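From: Florian Leclerc
To: rolano-users
Subject: Re: [rolano-users] Wrist camera segmentation loses transparent objects inside 8 cm

Fabrice Lecomte wrote:

> We upgraded the cell from the old Mornier tracker to the one that
> ships with Rolano 11 and I'm seeing a regression on clear and
> translucent parts. Opaque parts are fine, better than before if
> anything. With glass or resin the mask is good on the way down and
> then in the last bit of the approach it shrinks to the coloured
> part of the object and the centroid walks sideways. The servo loop
> follows it, as it should, and we end up closing off-centre.
>
> I've tried lowering mask_confidence and it only makes the mask
> flicker. Turning off the depth prior changes nothing that I can see.
> Is there a parameter I've missed, or is this a known problem? I'd
> prefer not to go back to Mornier, as the planner side of Rolano 11
> is a big improvement for us.
>
> Config is the stock wrist profile with our own hand-eye calibration.

Hi Fabrice,

It's known, more or less. There are two separate things going on and they look like one from the outside, so I'll take them in turn.

The first is the mask itself. The tracker in 11 carries features forward from the previous mask and re-weights them by colour distance. On a part with a coloured core and a clear skin, the skin takes on whatever is behind it. From far away that hardly matters, as the skin is only a few pixels wide. Up close it's a fair band of the image, it matches the bench, and the re-weighting drops it. The mask you get is then a reasonable outline of the core and a poor outline of the part. Lowering mask_confidence doesn't help because the skin pixels aren't borderline by that stage. They've been assigned to background with high confidence.

The second is what happens when the part runs out of the image. The wrist profile computes the centroid from visible mask pixels. Once the part is clipped by one side of the image, that centroid is biased toward the opposite side, and the fingers covering part of it make the bias worse. The old Mornier tracker had the same fault, but it handed over to open loop earlier, so you never saw it.

You can tell them apart in the log. If mask_area drops while clip_flag is still 0, it's the first. If clip_flag goes to 1 and then the centroid starts moving, it's the second. I'd expect you have both.

For the mask, set appearance_update to frozen once the range is under handover_range. The tracker then keeps the appearance model it had at that distance and stops relearning. You lose some robustness to lighting changes in the last part of the approach, which in an enclosed cell shouldn't matter.

For the centroid, the fix is to stop using it. There's a shape fit in the Charpentier branch that fits a circle or an ellipse to whatever boundary is visible and servos on the fitted centre. It needs enough of an arc to work with and it needs to know which boundary pixels belong to the part and which belong to a finger or the image border. The finger ones come from the gripper mask, which is rendered from the URDF at the current joint position. If your finger geometry isn't exactly what's in the URDF — printed pads, tape, anything — regenerate it, or the fit will treat the edge of the finger as an edge of the part.

The relevant block from my wrist profile:

tracker:
 appearance_update: frozen_below_handover
 handover_range_mm: 80
 use_gripper_mask: true
target:
 estimator: shape_fit
 shape: circle
 min_arc_deg: 70
 reject_border_px: 7
 fallback: hold_last

Leave fallback on hold_last. The default is centroid, and if the fit fails for one cycle you get a step in the command that looks like a controller problem. I spent most of a Saturday tuning gains before I noticed.

I replayed 286 approaches against this config and compared the fitted centre with the one extrapolated from the wide views. The fit held up on all the round parts. It's less good on the long ones, where the ellipse is poorly constrained if only one end is in view, and for those I still go open loop at the handover.

One more thing to check is how the bench is handled. Marks on a white surface do get picked up as features at this range, and so does the shadow under the wrist. The shadow is the worse of the two. It moves with the arm, so the motion consistency test passes it as belonging to the gripper side of the scene, and the boundary of it can end up in the arc. If you see the fitted radius growing as you descend, look there first. Setting edge_min_contrast a little higher gets rid of it, at the cost of some of the rim.

The wrist view at close range, on the blue ball with the clear outer band: 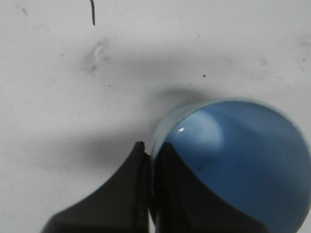

Eva: I ran Florian's block on our glass parts this morning and the sideways drift is gone, but I had to bring min_arc_deg down to get a fit at all on the smaller ones. Is there a lower bound where the circle fit stops being trustworthy, or should I be watching the residual instead? Also, hold_last doesn't seem to time out. If the part has rolled, the arm keeps going to the old centre.

Eva's message came in while I was writing, so I'll answer it in the same mail.

Watch the residual. The arc limit is a cheap gate and I wouldn't read much into the exact value, but a short arc gives you a small residual on a wrong radius, so if you lower the limit you should also pin the radius. Set radius_prior_mm to the known size and radius_prior_weight to something high.

You're right about the timeout — there isn't one. I've opened a ticket and will add hold_last_max_cycles to the branch, with abort as the action when it expires. Until that's merged, the supervisor can do it by watching fit_valid.

Fabrice, if you can send a log of one bad approach with clip_flag and mask_area in it, I'll replay it here against both estimators.

Florian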